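Folding Room Automation: Progress Report, March
Prepared for Rovivura by Thư Ninh, Stullalska Laundry Services

Dear all at Rovivura,

I'm sorry this comes to you a little later than I promised. March was a full month for us, and I wanted to have a proper talk with everybody on both shifts before I sat down to write, so that you would hear from the whole room and not only from me. Thank you again for your patience, and for the good questions you sent back after the last report (I've tried to answer all of them, though not in the order you asked!).

You'll remember that the grant pays for two things: teaching the folding robots that will take over the shirts and other small flat pieces, and making sure that the people who fold them today come out of it with work they want to do. We have 19 people in the folding room. When we started, most of them supposed the project would be something that happened to them, with engineers coming in and a machine arriving on a pallet. So we asked Vedby, who are building the system, whether our own folders could do the teaching by hand, on paid time, and they were glad to say yes.

The way it goes now is that a folder sits or stands at the teaching station with a gripper in each hand and works with the cloth as they would on the line, only slower. Everything they do is recorded and goes to Vedby at the end of the shift.

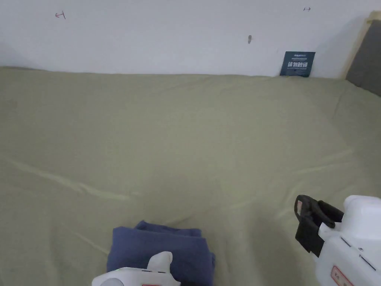
We had planned on four folders being trained by now and in fact have seven, which makes me very happy, and I should tell you how it came about. Kha Phùng took the first round of training and then, without being asked, began showing others during the quiet hour after 2 p.m. when the dryers are still running. By the middle of the month there was a waiting list taped to the door. We've since made that hour official and it is paid at the teaching rate, so please look for it under wages and not under training in the budget sheet.

We have 153 usable recordings so far. Vedby sends back the ones they can't use with a short note, and those notes have turned into a lively subject at lunch. Folders are proud people. Being told that your fold was "inconsistent" after years on the line does not go down easily, and I had to ask Vedby to word things with a bit more care. They did so at once, and they now also say what was good in a recording, which the team reads out loud to each other.

The hard part has been hands and wrists. Holding a gripper is different from holding a shirt, and what the fingers do without thinking has to be done with the whole forearm. We began with sessions of an hour and heard complaints within days, so we cut them to half an hour with a change of job in between.

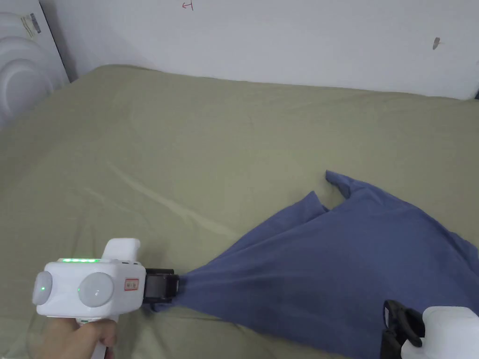
Afonso Moreira told me that the shorter sessions had helped his wrists but that what he really wanted was a say in which garments come next, because the office always picks the easy ones and the line gets stuck on the others. I thought that was very fair. From April the folders will choose the garment list together with Vedby, and he has already handed me his first suggestions, with fitted sheets at the top, underlined.

On jobs, I know this is the part you care about most, and so do we. The agreement we signed with staff still stands: no one loses hours during the project. Two people have asked to move to quality checking once the first robot is on the line, and Khôi Lý would like to learn the maintenance side. Macedo, who service our presses, have offered him a place on their evening course, and we would like to pay for it out of the training money if you agree. Not everyone is at ease. A few of the older folders have told me plainly that they don't want to teach a machine their work, and they are not being pressed to. They fold as before, on the same pay, and I still take my coffee with them. 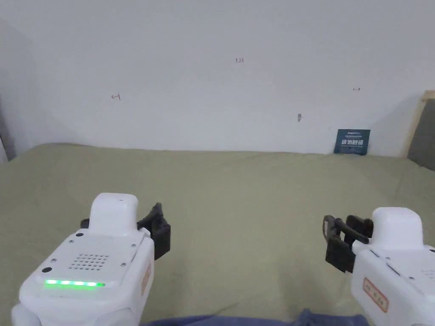 The teaching station, with both hand-held grippers.

For April and May we plan to bring the second shift into the teaching rota, start on the folders' own garment list, and have Vedby's first trial robot in the room for people to watch and poke at before it does any real work. Eirini Kalogeropoulos is putting together the spending figures and will send them to you separately, along with the wage sheets you asked for.

Could you let me know about the evening course when you have a moment? Khôi has to put his name down before the end of the month, and he has been by my desk twice this morning.

With warm thanks from all of us,
Thư Ninh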